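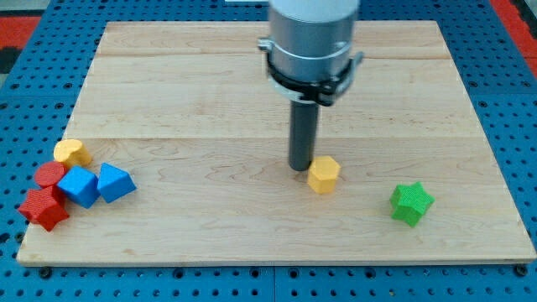 ## Oiling a pale timber board: what are you all using?

**majali_mum**

Hi all, I've got a light-coloured timber board that I use for bread and not much else, and it's gone a bit furry on one side. The bloke at the market in Tilville told me to use olive oil. My sister reckons that's a terrible idea and it'll stink by June. Who's right? I don't want to turn it dark either, I like the colour it is now.

**Saliba_E**

Your sister. Olive oil goes rancid, I did it to my nan's board and the whole cupboard smelt like old chips. Get food grade mineral oil from the chemist, wipe it on, leave it 20 minutes, wipe it off. Do that 3 times over a few days and then whenever it looks thirsty.

Cheers, Elias

**flukora**

Gotta disagree on the mineral oil. It never sets, so it just washes out and you're back doing it again every month. I use pure tung oil (the real stuff, check the tin!) and I've done two coats on mine in nine years. It does take ages to cure though, so you'll need another board in the meantime.

**Saliba_E**

Two coats in nine years, on a board you wash? Pull the other one. Mine gets used every night and it'd be bone dry.

**flukora**

I don't scrub it like I'm cleaning a barbecue, mate. Quick wipe, stand it on its edge, done.

**bakeck77**

Can we get back to the furry bit? Oil won't fix that, whichever one you pick. Wipe the board with a damp cloth, let it dry overnight, then sand lightly with the grain. I go 180 and then 240. Do it again if the fuzz comes back up, and only oil it after that. Both oils will warm the colour up a touch, tung more than mineral in my experience.

**majali_mum**

Oh that's really helpful, thanks! I hadn't thought of wetting it first. Do I sand both sides, or only the rough one?

**bakeck77**

Just the rough one, but oil both or it can cup on you. Don't forget the end grain, it drinks the stuff.

**majali_mum**

Righto, mineral oil it is, mostly as I can't go weeks without toast. Sorry flukora! I'll have a go at the sanding tonight.

**flukora**

No worries, come back when you're sick of re-oiling it :)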